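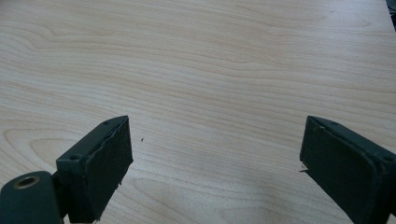

Une lectrice de Plodville nous demande s'il existe une version sans four, parce que chez elle les soirées en famille se passent souvent avec une seule plaque et un petit réfrigérateur. Oui, elle existe : il faut filtrer la colonne « cuisson » avec la valeur « aucune » ou « plaque ».

Soirées à la maison : fiche du jeu de données

Contenu
Le recueil contient 700 idées d'activités pour passer une soirée d'hiver en famille : recettes simples, bricolages en papier, jeux de table, petites lectures à voix haute. Chaque idée occupe une ligne du fichier idees.csv. Les textes sont en français. Une partie a été traduite de l'italien, à partir des cahiers Ceretti.

Colonnes
identifiant : numéro unique, jamais réutilisé
titre : 40 caractères au maximum
type : cuisine, papier, jeu, lecture
age_min : âge conseillé, en années
duree : en minutes, préparation comprise, rangement non compris
cuisson : aucune, plaque, four
materiel : liste séparée par des points-virgules
source : Osovov, Gatti, Ceretti ou envoi de lecteur
texte : les consignes complètes, environ 500 mots pour les plus longues

Provenance
Les idées marquées « Gatti » viennent d'un ancien bulletin de quartier, dont nous avons reçu l'autorisation écrite. Celles marquées « Osovov » ont été écrites pour ce projet. Les envois de lecteurs ont été relus une fois, et les prénoms des enfants ont été retirés.

Limites connues
La durée est celle indiquée par l'auteur de l'idée. Elle est souvent trop courte pour les bricolages avec colle. L'âge conseillé manque dans plusieurs lignes de type « lecture » ; la case est alors vide et ne vaut pas zéro. Les allergènes ne sont pas signalés dans une colonne séparée, il faut donc lire la liste du matériel et le texte avant de cuisiner pour des invités.

Utilisation
Le fichier est encodé en UTF-8, avec la virgule comme séparateur. Certains tableurs affichent mal les accents à l'ouverture directe ; dans ce cas, passer par le menu d'importation.

Corrections
Les corrections sont intégrées le mercredi. Merci d'indiquer l'identifiant de la ligne et le texte proposé. La prochaine révision des traductions Ceretti est prévue en mai.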